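Gray is a color and I will fight for it

I have been mixing gray for most of the spring and I can't remember the last time I had this much fun with paint. Gray! The color I skipped in every set I ever owned.

It started with a tube of black running out. I paint in gouache at the kitchen table after dinner, and I was halfway through a view of the harbor at Nosthorpe with a big flat sky still to do. So I mixed blue and burnt orange, added white, and got a gray so soft and alive that I put the brush down and just looked at it for a while. Then I added a bit more orange and it went warm, like old stone. A bit more blue and there was my rain cloud.

I've been hooked ever since. I have a pad of Brunner paper (the cheap one with the rough back) with 30 little squares on each sheet, and every square is a different gray. Red and green make a wonderful moody one, almost brown until the white goes in. Purple and yellow make one I don't love on its own, but next to a pink it sings.

The other half of the fun is what happens now when I look at things. I used to think a gray wall was one gray. It's a whole slow slide from dark to light, and your eye smooths it over unless you make a point of looking.

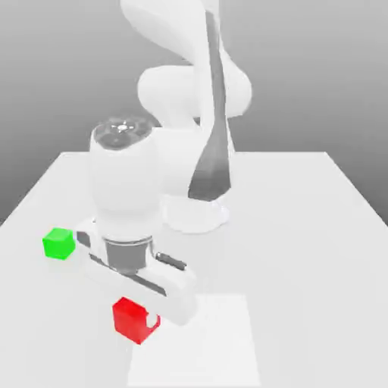
Darker in the upper left, lighter to the right, and a little red and green up front.

Small bits of strong color are where gray really earns its keep. Put a dab of red on white paper and it's fine, it's red. Put the same dab on a middle gray and it glows! I repainted the harbor with the whole town in grays and only two buoys in full color, and it's the first painting of mine I've wanted to hang up. It's over the toaster.

Some things I'd pass on if you want to try it. Mix way more than you need, as you will never match it again (I have tried, I have ruined skies). Gouache dries to a different value than it looks when wet, so keep a scrap of paper next to you and test on that. And write down what went into each square. My first two sheets have no notes at all and of course they have the best grays on them.

In June I'm going back to Nosthorpe for a long weekend with only blue, orange and white in the bag. I'm hoping for terrible weather. If anybody has a favorite pair of colors for mixing gray, please leave it in the comments, I have plenty of empty squares left.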